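Cracks in a varnished top, fill or leave?

brulier_bench
Got a long tabletop, reddish brown, glossy finish already on it. Thin dark crack from near the middle down to one end, plus some narrow fissures along the grain. Couple knots. Fill or leave alone? Don't want to strip the whole thing.

Terum596
Leave it. Looks like wood. If a fingernail doesnt catch, forget about it

ferg_f
Disagree. Crumbs get in, then water, then the finish lifts. Tinted epoxy, thin, tape both sides of the crack. Sand flush w/ 320 and spot coat. Did mine in April, still fine.
Fergal Fahy

Terum596
Spot coat on gloss = you see the patch forever. Every light in the room shows it.

ferg_f
Not if you rub the whole top out after. 20 min job

Terum596
20 min lol. On a top that long??

zalewska
How wide is the crack? Under a hair I'd do nothing. Wider, clear CA glue and scrape level. Skip the tint, its dark already. And pls post a pic, we're all guessing

brulier_bench
Nail catches, barely. Near the end anyway. The gloss bugs me more tbh, glare right across it. Would satin over gloss stick?

zalewska
Scuff first, gray pad, wipe down, then satin. Do the crack BEFORE that. Try it on the underside.

Terum596
ok satin I can live with. Still wouldnt touch the crack

brulier_bench
Pic. Crack goes down the middle to the bottom, dark knot is lower right.
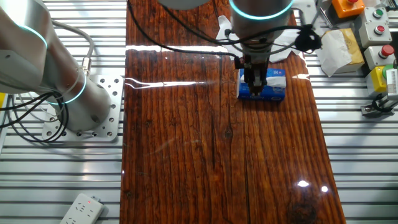
the top, gloss and all, 3 Jul 2026

Contact | © Skeditano Wood Forum | Back to top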